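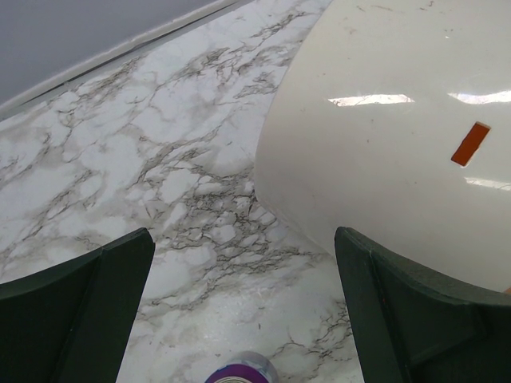 I've been putting off writing up the bag task until I had a comparison I trusted. I have one now, so these are my notes on it.

The task is soda cans and a soft tote bag, on a marble-patterned counter. Two arms, one policy, one camera at each gripper. We picked cans because they are cheap and all the same shape, and we picked a soft bag because it never holds the same shape twice. Our older work used a rigid bin. The policy that did well on the bin did badly on the bag, and I wanted to know why.

The question I ended up testing is a small one. When you train on demonstrations, do you get more from adding whole new episodes, or from adding short corrections that start in the places where the policy gets into trouble? Other people have asked this for pushing and for insertion. I hadn't seen it asked for a container with walls that move, so Musa Jibrin and I set it up that way.

Setup

The base set is 587 full episodes, recorded by Maysoun Smadi and Jhun Estrella over several weeks. From there we made two versions. Version A adds 104 more full episodes. Version B adds short corrections only, with the total recording time matched to A. The network, the training schedule and the image size are the same in both. Training ran on Trestik, our usual job runner, and the logs are in Wavura if you're on the team and want to look.

For a correction, we let the base policy run until the operator judged it was stuck, paused it, and had the operator finish that one grasp by hand. Then we stopped recording. Most of these are a few seconds long. Nearly all of them begin with the fingers already down between the cans – close to the lids, with very little room on either side.

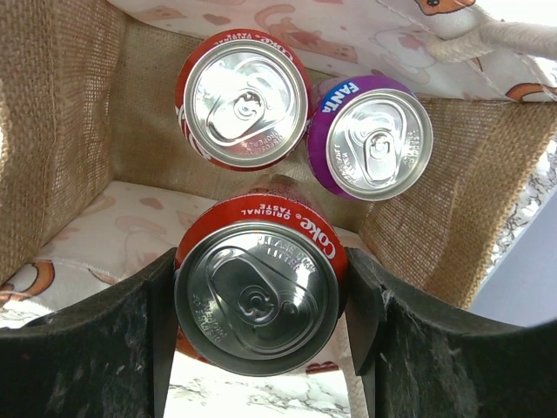 That part of the task is where the base policy loses most of its trials. With a can alone on the counter the fingers can come in from a wide range of angles and still get it. With neighbors touching it, a small error sideways puts a fingertip on the wrong lid. The bag wall makes it worse, as it can lean in and hide part of the can from the wrist view. I had expected color to matter and it mostly didn't. Red and purple cans failed at close to the same rate.

Evaluation was 50 trials per version, with the starting layouts drawn up ahead of time by Danilo Mangubat, who had not seen either policy run. A trial counts as a success if the target can is grasped, lifted clear of the rim and set down without knocking another can over. I scored them from video and Danilo scored them again. We disagreed on a handful and threw those layouts out and reran them.

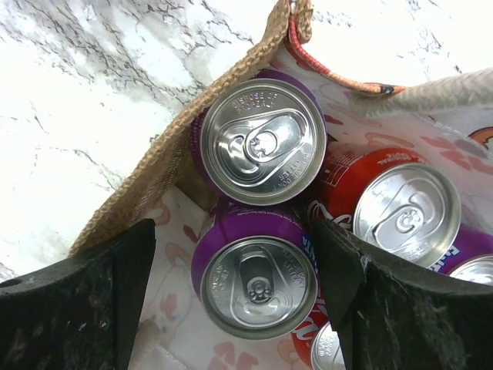
Results

Version B came out ahead, and reached 80 percent. Version A was better than the base but not by much, and when I split the trials by how full the bag was, nearly all of A's gain came from bags with one or two cans. B's gain was in the crowded ones. I think this is simply a matter of where the data sits. A full episode spends most of its time moving through open space, and the policy could already do that.

There is a cost. B got slightly worse at cans lying on their side on the counter. None of the corrections covered that case, and the policy seems to have picked up a habit of coming straight down as if there were walls around it. Mixing a few side-lying episodes back in helped. I haven't run that mix through the full set of trials, so I'm not giving a number for it.

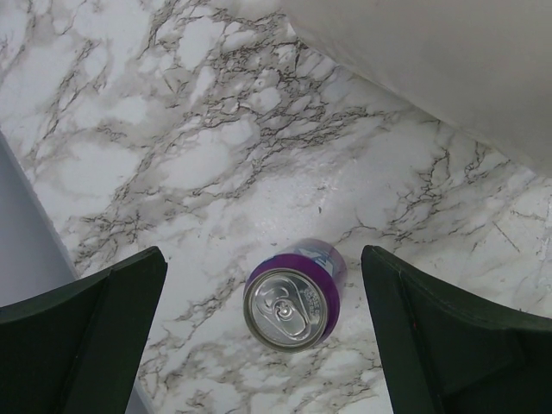
Next

Alfredo Malabanan wants to try the same split with a stiffer bag, to see if the effect goes away when the walls stay put. My guess is that it gets smaller but stays. We're also going to change how the operator decides a run is stuck. Right now it's a judgment call, and Maysoun steps in earlier than Jhun does, so the two sets of corrections don't look alike. I'd like to have that sorted out before we record any more in March.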